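Evaluating the Flustico Hand-Held Gripper Kit for Small Part Assembly
Project report, Amber Van Rooij, March 15, 2018

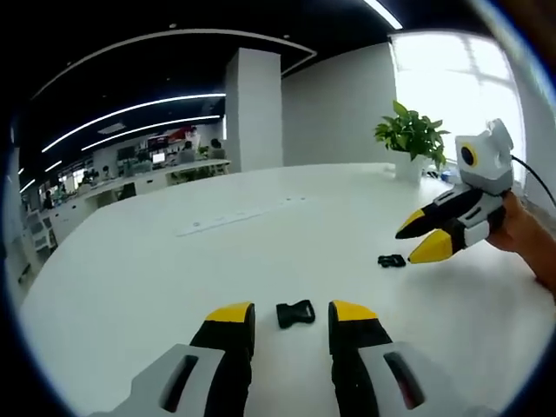 Our project was to decide if the Flustico kit is worth buying for the assembly lab. Kit is two hand-held grippers, cables, software license for one semester. Rental from Comberg, price to buy is 2,000 dollars for the pair. We picked the side-release buckle as the main test part becuase it is cheap, comes in two pieces and punishes bad alignment. Black plastic on a white table, so the outline is easy to find, and the yellow fingertips show up well against both. That contrast matters more than we expected, see Results.

Method
One person per gripper. Task: pick up both halves, line up, click together, put down. Then release and repeat. Each run timed with a phone. 40 runs per team, two teams. A run was thrown out if a part left the table. We also did a short round with zip pulls but the numbers are too thin to use.

Results
Whole buckle task got faster over the first day and then flat. Main failure was the smaller piece rolling in the fingers when the squeeze came off center. Second failure was the release. You need pressure on both side prongs at once and the tips are wide for that. Switching who held which part helped some.

Recording software (Skakside) saved 448 clips in total, including practice and throwaways. Export is slow. File names are just a time stamp, so we renamed by hand, would not do that again. Crashed once during export, nothing lost.

Comfort: OK for short sessions. Wrist gets tired on long ones, mostly from holding the tool level. The cable pulls to one side if you don't leave slack. Manual says nothing about this.

Compared with the Haworth set
We only had the Haworth set for an afternoon so this part is limited. Lighter in the hand, nicer trigger. But the tips are dark and we kept losing them over dark parts when going back through the video. Flustico easier to review.

Recommendation
Rent again in June, don't buy yet. Ask Comberg about narrower tips and wether the license can be longer then one semester. If yes to both, buy.

To do before final version
- add timing table
- fix figure numbers
- get the zip pull notes from team 2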